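Catton Community Center – Room Safety Checklist, September
Room 33. Inspector: Joris Leemans

Exits clear: Yes
Extinguisher tag current: Yes. Unit 1058, hallway side.
Smoke alarm tested: Yes, 85 decibels at the door. 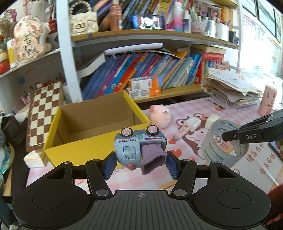 Outlet covers: No. 2 missing on the north wall – replace before the next session.
Window latches: Yes, stiff. Lubricate.
Heater guard: Loose at lower left. Refer to Stevens.
First aid kit: Short on gauze.

Open items must be signed off at the front office.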